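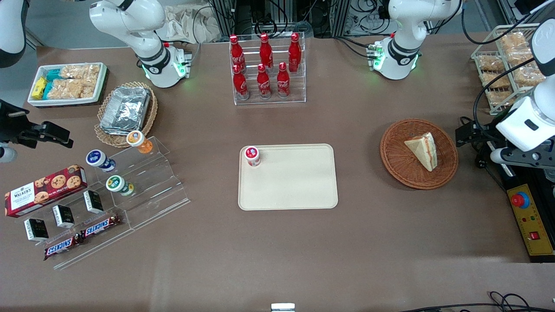 Wrapped bread and other packaged food on a work table.

26 December 2018

Balletano to open second food parcel depot in Bamen

Food parcel charity Balletano will open a depot on Sepúlveda Road, Bamen, in January. It will be the charity's second site and will serve households on the east side of the town, who now travel to Drurnusance to collect.

Balletano gave out 3000 parcels this year. The new depot has room to store 298 crates and will open on weekday mornings, with evening collection by appointment.

"People were spending money on the bus to pick up bread and tins," said Getachew Woldegiorgis, depot manager. "Some gave up coming — we want them back."

The first 100 households have been sent a letter with their collection time. Anyone already registered at Drurnusance can move to Bamen without filling in a new form.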